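Informe de seguimiento del programa de desayunos y meriendas de Grestside
17 de noviembre de 2025

Hola a todos los del fondo Diritz:

Os debía este informe desde hace un par de semanas y os pido paciencia con el tono, que a mí los documentos muy tiesos no me salen. Va todo lo que ha pasado desde el arranque, lo que marcha, lo que cojea y en qué se ha ido el dinero.

Empiezo por lo gordo: el programa está en marcha en las 4 mañanas previstas y no hemos tenido que cerrar ninguna. En este periodo hemos servido 2227 desayunos, bastante más de lo que yo puse en la solicitud (que, ya os lo confieso, rellené con miedo a pasarme). Tenemos 202 personas apuntadas. Hay familias con críos que pasan antes del colegio y mucha gente mayor que viene sola y se queda un buen rato de charla, y eso no lo habíamos pensado al diseñar los horarios. El turno acababa a las nueve y media y a esa hora no se levantaba ni uno. Lo hemos alargado media hora y listo.

El pan nos lo trae la panadería Vass, que al principio servía los lunes congelado y ahora lo trae del día. Cambió el precio en septiembre y nos descuadró un poco la partida de alimentación. Lo compensamos con la fruta, porque compramos directamente a la cooperativa de Drirkbridge y sale mejor, aunque haya que ir a buscarla. La gasolina de esos viajes está metida en transporte, por si os extraña que haya crecido esa línea.

Lo que peor llevamos es la leche. La nevera que heredamos con el local se para cuando le da la gana y en octubre perdimos un pedido entero. Pedí dos presupuestos para cambiarla y los adjunto. Me gustaría pagarla con lo que sobra de la partida de menaje – los platos y tazas salieron más baratos de lo previsto – pero para mover ese dinero necesito vuestro visto bueno por escrito. Si puede ser antes de las fiestas, mejor que mejor.

Las meriendas de los viernes van más flojas. Vienen pocos, y los que vienen son los mismos de la mañana. He probado a cambiar la hora y a poner carteles en el centro de salud, y de momento nada. Mi idea es mantenerlas hasta marzo y, si siguen igual, dedicar esas horas a un taller de cocina barata, que nos lo piden mucho.

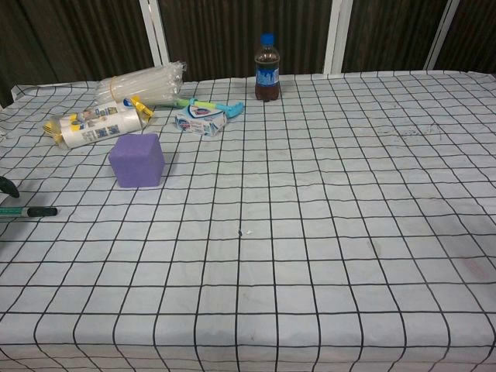
En cuanto a las cuentas, llevamos gastado lo que tocaba salvo en las dos líneas que os he dicho, alimentación y transporte. Las facturas están escaneadas por meses en la carpeta compartida. Falta una de septiembre, de productos de limpieza, que ya he reclamado dos veces.

También hicimos la encuesta que nos pedisteis. Contestaron 30 personas, menos de lo que yo quería, pero los comentarios dan mucho juego. Piden más café, menos galletas y que bajemos la radio (¡tomo nota!). Varias preguntan si abriremos en Navidad y todavía no sé qué decirles, depende de la calefacción del local y de esa nevera.

Para el próximo periodo tengo pendiente renovar el carné de manipulación de alimentos de los que entraron en verano, cerrar precio con Vass para todo el año y revisar el seguro, que vence en marzo. Si queréis pasar una mañana a desayunar, avisadme con un par de días y os guardo sitio.

Un abrazo,
La coordinación del programa, Grestside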